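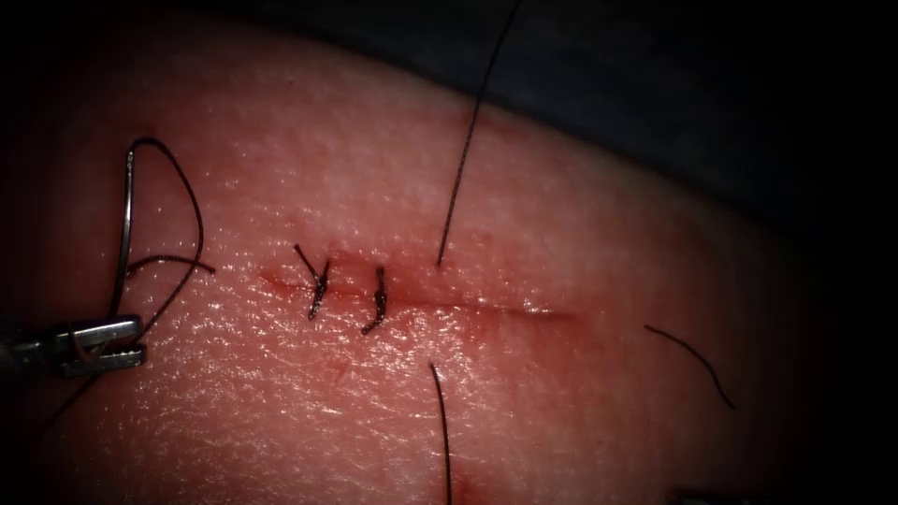
## 6. Setting Up the Lamp on the Bench

This section is for the Zoubi bench lamp with the short arm and the clamp base. If you received the version with the floor stand, please use the separate sheet in the box. The lamp is made for close work on small subjects, such as threads, seams, fine cuts and knots.

**Before you start:** Check that the bench edge is flat on the lower side. The clamp does not hold well on a rounded edge.

1. Open the clamp by turning the handle to the left. Keep one hand under the base.
2. Put the clamp on the bench edge and tighten the handle until the base does not move when you push it. Do not use pliers.
3. Insert the arm into the base. The small pin must enter the slot completely. You will hear a click.
4. Connect the cable to the base first and then to the wall outlet.
5. Press the power button for 2 seconds. The lamp starts at the lowest level.
6. Bring the lamp head to a height of 30 cm over the work.

> **Caution:** Do not move the arm by pulling the lamp head. Hold the arm at the middle joint.

### 6.1 Reducing Glare

Moist surfaces give small bright points under a direct light. On a pale tissue pad these points can make a thin incision line difficult to follow, while black thread normally stays easy to see. Try the following in this order:

1. Turn the lamp head a little to one side, so the light arrives at a low angle.
2. Lower the brightness by one level and wait for your eyes to adjust.
3. Fit the Pristallow diffuser. Push it on evenly with both hands until the four clips are closed.
4. If the glare is still strong, turn off other lamps near the bench.

**Note:** The diffuser makes the light softer but also weaker. You may need to raise the brightness again after you fit it.

**Note:** A dark background behind the work is not a fault of the lamp. The light field is narrow. For a wider field, raise the head and repeat step 1.

### 6.2 Cleaning

Switch off the lamp, disconnect the cable and let the head cool before you clean it.

- Wipe the head and the arm with a soft cloth and a little mild soap.
- Wash the diffuser separately in warm water. Do not put it in a dishwasher.
- Do not spray any liquid into the openings at the back of the head.
- Dry all parts before you connect the cable again.

> **Caution:** Alcohol makes the diffuser cloudy. This damage is not covered by the warranty.

### 6.3 Spare Parts

The diffuser is part number 419. Clamp pads and cables can be ordered from Cludevden with the form on the last page. Please write the serial number of your lamp on the form. You will find it under the base, next to the cable socket.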